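Search this site
Enter keywords
Go

Tea Serving Task With a Robot Arm: Project Report
Chih-ming Tai and Chak-lun Lam
Built at the Grukdale shared workshop
09/01/2026

1. Why we chose this task

For our second-year project we wanted to build something that we can finish in a shared workshop, with the tools which are already there. Our first idea was a sorting machine for screws, but two other groups had the same idea. Chak-lun proposed tea. His family drinks tea after every meal, and he said that pouring is a good test for an arm, as the weight of the pot changes while the arm is moving.

We agreed on a small goal. The arm must take a teapot by itself, pour into a cup, and put the teapot back on the table. Carrying the cup to a person was left out of the project.

2. The build

The arm and the gripper are black and have two fingers at the end. We bought the arm second-hand from Kwan, a small repair shop near the school, and the controller board is a Zendau. The total cost was 400 dollars, and more than half of it was the arm. The table is a white one from the workshop. We were allowed to keep one corner of the room during March, so we could leave the arm fixed in its place overnight.

The most difficult part of the build was the cable. In the first version it was too short, and when the wrist turned it pulled on the connector and the controller stopped. We changed it to a longer one and let it make a wide arc above the table. This solved the pulling, but it gave us another problem, which is described in section 4.

3. Teaching the movement

We did not write the path by hand. One of us guided the arm slowly through the movement and the controller saved the positions. Each recording has 2000 positions, and we removed the ones where the arm was standing still. Chih-ming made most of the recordings and Chak-lun wrote the program that plays them back.

For every trial we put the objects in a line: first the teapot, then two cups on their saucers. Only the cup closer to the pot is the target. The other one stays in the line so that we can see if the arm keeps to the correct cup. 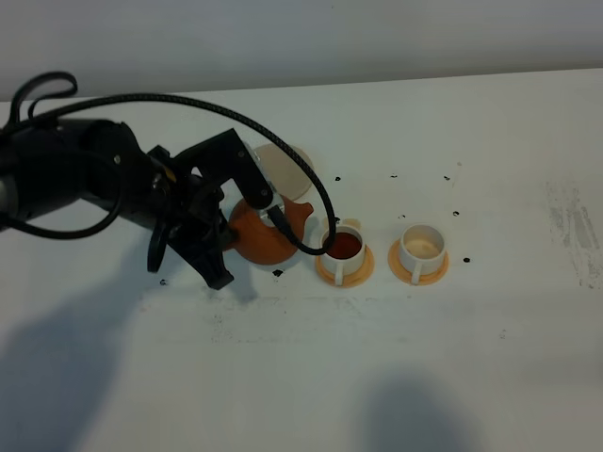 The grip on the pot needed more time than the pouring. A teapot is round and glossy, and our gripper was designed for boxes. When both fingers closed at the same speed, the pot turned a little and the spout did not point to the cup any more. We changed the program so that one finger touches first and waits, and then the other one comes. After this change the spout stayed in the right direction in most of the trials.

We also made the closing force smaller. With the first setting the motor became warm after a few minutes, and we were afraid for the pot, because we had only one.

4. Problems we met

The long cable sometimes comes down near the cups. In one trial it touched a cup and moved it, and the next pour went on the saucer. We tried to hold the cable with tape, but the tape came off. A hook on the wall would be better, but we are not allowed to drill there.

The arm does not know how full a cup is. It pours for a fixed time, so if there is already tea inside, it will go over the rim. In the beginning we forgot this several times and had to clean the table.

The controller also lost its saved positions one evening. The error code was 3048, and the manual says only to restart. We now copy the recordings to a Tustlow memory card at the end of each session.

5. What we would change

We would like to put a small scale under the target cup, so the arm can stop by weight. Soft pads on the fingers would also help with the round shape. The next group who uses the corner can have our recordings and the program. The card is in the drawer under the table, together with the spare connector.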